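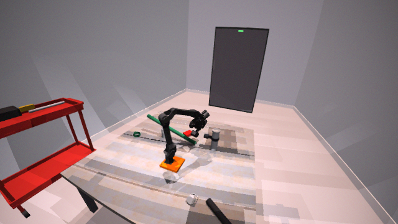 Chapter 11
Sharing the Bench

Ask people what changes when a robot arm goes in at a workplace and most will talk about the arm: how fast it is, how much it can lift, whether it ever stops. Good questions, and we will get to them. But the more interesting changes (and the ones you are more likely to deal with in your own career) happen to the people standing near it. Who sets out the parts? Who decides what goes where? Who gets called over when the gripper comes down in the wrong spot? This chapter is about those questions, and I think it is the most fun in the book, partly since so much of it is still being worked out on shop floors right now.

Our main case is Daltham, a repair and kitting shop in Huvach with 30 people on the floor. Kitting means gathering the pieces for a job so that whoever does the job has everything to hand. At Daltham the pieces are a mixed bag. A single order might call for rods, rings, a short length of pipe with a branch on it, and a small hand tool. Before automation, kitters worked from paper lists and kept a great deal in their heads, such as which rings stick together in the bin and which rods roll off the bench if you put them down the wrong way.
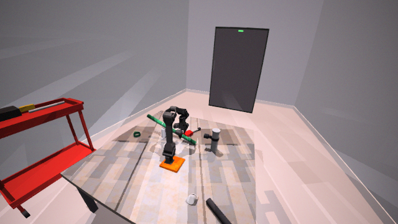 Knowledge of that kind has a name, tacit knowledge, and you met it briefly in Chapter 7. It is what people know how to do without having written it down. An arm has none of it on the first day. Every habit of a good kitter has to be noticed, put into words, and turned into a setting, a rule or a change to the bench. That takes time - and it takes the kitters. Daltham's engineers had planned to do it alone. After 14 days they asked Antonina Zakharchenko and two of her coworkers to sit in, and the project picked up speed right away.

What did the kitters add? Plenty! They knew that a ring picked up by its rim behaves differently from one picked up by its prongs. They knew that a hammer's weight sits at one end, so a grip in the middle of the handle lets the head swing. They also knew which jobs could wait until after lunch, and that turned out to matter for the schedule far more than the speed of the arm did.

Much of the early work was done on a screen, in a simulator called Melis. A simulator lets you place an arm, a table and a set of objects in a made-up room and try things out with no risk to fingers or stock. Daltham tested 107 table layouts before settling on one. The kitters took turns moving objects and arguing over them. One Wednesday session ran so long that the night shift joined in.
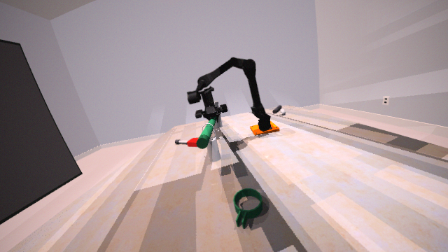 Reach was the first thing they argued about. An arm on a fixed base can only serve the space it can get to, and a person's habits at a bench are shaped by a body that can take a step to the left. Once the base was fixed, the useful part of the table was fixed too, and the people had to arrange their own work to suit. Some of them liked the tidy new zones. Others missed being able to spread out.

The second argument was over pay grades. A kitter who sets up objects, watches the gripper and corrects a bad pick is doing a different job from the one in the old job description. Is it a harder job? An easier one? Daltham first said it was the same job, then changed its mind and wrote a new grade, bench lead, with training through the Disine program. We will read both versions of the job description in Section 11.2, and I encourage you to mark every verb that changed.

As you read, keep a running list under two headings, tasks that moved to the machine and tasks that are new. Students often expect the second list to be short.

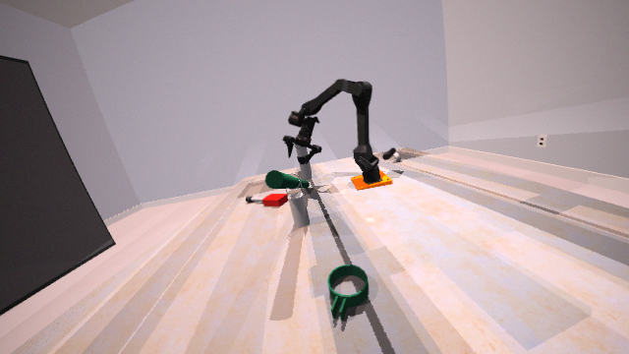

Fiorella Fontana would put a third heading on that list, for tasks that stayed with people but feel different now. Her own was checking a finished kit. She used to check her own work, she says, and her hands remembered every piece. Checking a kit the arm had put together was slower at first, "like proofreading a letter in somebody else's handwriting," and she wanted that extra time counted in the targets. It was, in January, after she had asked twice.

Key terms for this chapter: tacit knowledge, kitting, work zone, simulation, task shift, job grade.

Before you go on to Section 11.1, pick a job you have done yourself, paid or not, and write down three things you knew how to do that were not in any instructions. Bring the page to class. You will trade it with a partner, who will try to turn each one into a rule a machine could follow.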